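How to Measure a Used Wool Coat for an Online Listing

Applies to: single- and double-breasted coats, car coats, and long jackets with set-in or raglan sleeves. Knitwear is covered separately.

The size on the label is a starting point only. A Tratetti coat marked M and a Rillico coat marked M can differ by a full size across the chest, and older Rillico labels use a numbering system that no longer matches the current size chart. Flat measurements let the buyer compare your coat with one they already own.

What you need

A soft tape measure with clear markings on both sides
A flat surface wide enough for the coat with its sleeves spread
A clothes brush or lint roller
Paper and pencil

Check the tape against a metal ruler before first use. Cloth tapes stretch with age. If the tape is off anywhere along its length, replace it.

Prepare the coat

Empty the pockets. Brush the coat and let it hang overnight if it has been folded in storage. Do not steam it immediately before measuring; damp wool can relax and give a longer reading at the hem.

Close all front buttons, including any inner button on a double-breasted front. Lay the coat face up and smooth it from the center toward the side seams with flat hands. Do not pull. The back layer should lie flat under the front, with any center vent closed. 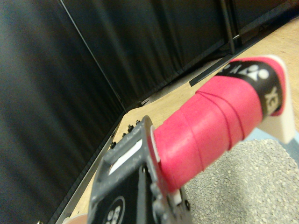
Belts should be removed and measured on their own. If the belt is stitched at the back, leave it in place and let the ends rest on either side of the body.

Take the measurements

1. Chest. Measure straight across from underarm seam to underarm seam. Write down the flat number and label it "pit to pit." Doubling it gives the full chest, but state clearly which of the two you are listing.

2. Shoulder. Measure from the top of one sleeve seam to the top of the other, straight across the back below the collar. The coat must be face down for this step. Raglan sleeves have no shoulder seam, so write "raglan" and skip the number.

3. Sleeve. Measure from the shoulder seam to the cuff edge along the outer side. For raglan sleeves, start at the base of the collar and say so in the listing. If the cuff is turned back, measure with the cuff as worn and note the depth of the turn-up.

4. Length. Measure from the base of the collar at center back to the hem. Do not include the collar. On a coat with a curved hem, measure to the lowest point.

Take each measurement twice. If the two readings do not match, smooth the coat again and take a third. Most errors come from a fold in the back layer.
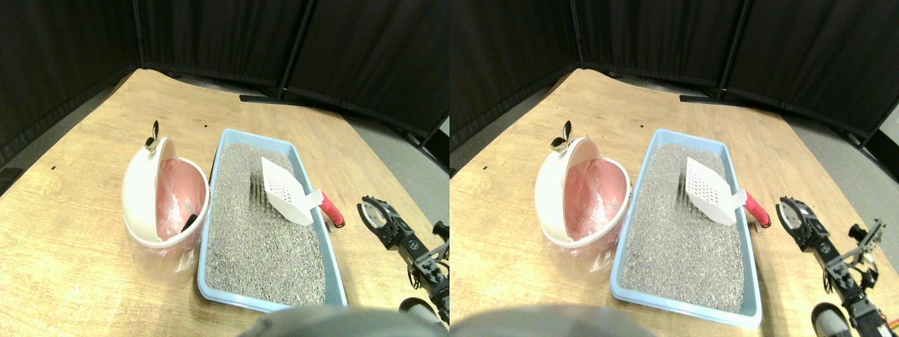

Light wooden table with black fabric partitions behind it.

Optional measurements

Waist and hem width are useful for fitted and A-line cuts. Measure the waist at the narrowest point between the chest and the pockets. Measure the hem edge to edge with the vent closed.

Lapel width is worth adding for 1970s styles. Buyers ask about it often enough that leaving it out costs more time than taking it.

Convert and record

Write one unit first and the other in parentheses. European labels such as Ternberg normally carry a metric chest size, and a buyer who knows the label will look for centimeters. A typical entry:

Ternberg gray wool coat, label size M
Pit to pit: 56 cm (22")
Shoulder: 46 cm (18")
Sleeve: 63 cm (24 3/4")
Length: 68 cm (26 3/4")

Round inches to the nearest quarter. Do not round up to reach a standard size.

State the lining and condition after the measurements – buyers filter by size first. List every repair, missing button, or moth hole, with its location.
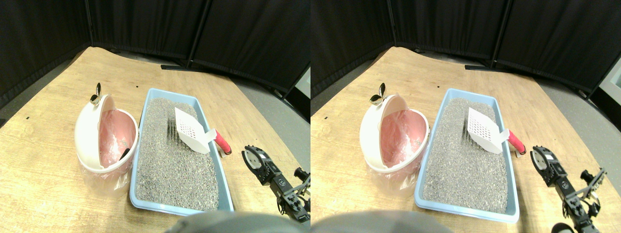
Common problems

The coat will not lie flat. Shoulder pads are the usual cause. Let the pads tilt outward and measure across the body below them.

The two sleeves differ. A difference of 1/4" is normal in a worn coat. Anything larger suggests an alteration. List both numbers.

The label is missing. List by measurement and write "no size label." Do not guess a size in the title. The long Aranda coats are often found with the label cut out, and their cut runs narrow in the shoulder, so the shoulder number matters most on those.

The buyer reports a different measurement. Ask where the tape was placed. A chest measured with the coat unbuttoned will read wider than one taken with it closed.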